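关于我们 - Titlow 电气配件

首页 > 关于我们

Titlow 做小型断路器和配电箱配件，主要是拆检、分拣、配套发货。老板 Roland Dawber，以前跑工地的，后来嫌买件麻烦，干脆自己开了店。现在22个人，11个在仓库，其余的接单、跑客户、修东西。

货架上常备型号3675种，冷门的也有，先打电话问，网站库存更新慢，见谅。

我们怎么理货

台面铺纸板，蓝胶带横竖贴成方格。一格放一件，看完再挪。土办法，好用，用了9年多没换过。纸板脏了就换新的，胶带重贴，半个钟头的事。

白壳红拨杆的断路器最常见，平放进格子，先看外壳，再看拨杆，再看接线端子。有裂的、发黄的直接挑出来，不进箱。旧件回收也是这么过一遍，只是更慢些。

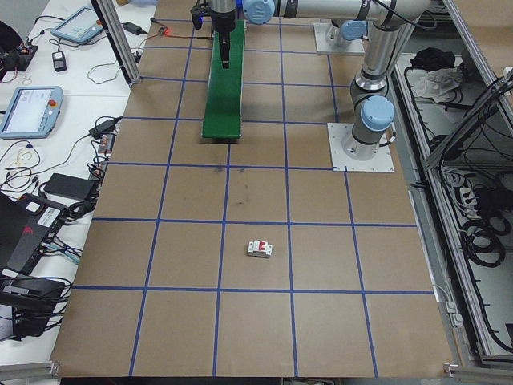 我们的客户

物业、装修队、小厂子居多。Lockwood 的老厂房改造，配电箱里的件是我们配的，分了四批送。Flindesier 那边每年四月集中补一次货，提前备。散客也接，一个起卖，不嫌少。

配套和包装

断路器按回路配好，贴标签，一箱一单。包装盒用 Mutoveo 的，厚一点，路上不容易压坏。要加导轨、端子排的，下单时备注一下，别等发货在说。

联系

上午九点到下午五点半有人接电话，中午可能慢点。自提走后门，按铃。发票随货，漏了的话打电话补寄就行。

招人：仓库理货一名，要细心，认得型号最好，不认得可以叫。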